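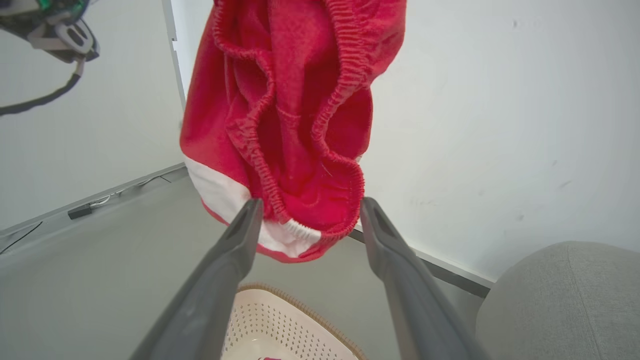 Gripper lets go of soft clothes when the arm lifts

Asked by Wálter Cusi, Tuesday

Hello. I am building two arms at home for sorting laundry. Stiff cloth is fine, but the red piece with the elastic waistband slides out in 10 of 24 lifts. The fingers close completely, I checked. More force makes the servo hot. What should I change first?

Natalie Staniforth
Change the tips before the motor. I glued thin silicone on mine – only on the inside faces – and it helped a lot. Clean them with alcohol first, or the glue will not stay.

Delphine Calloway
buy a bigger servo

Rochelle Holloway
I agree with Natalie. Please look also at where you grip. If you pinch one layer near the hem, the elastic pulls it away when it stretches. Try to close a little deeper, on a fold, and lift slowly for the first second.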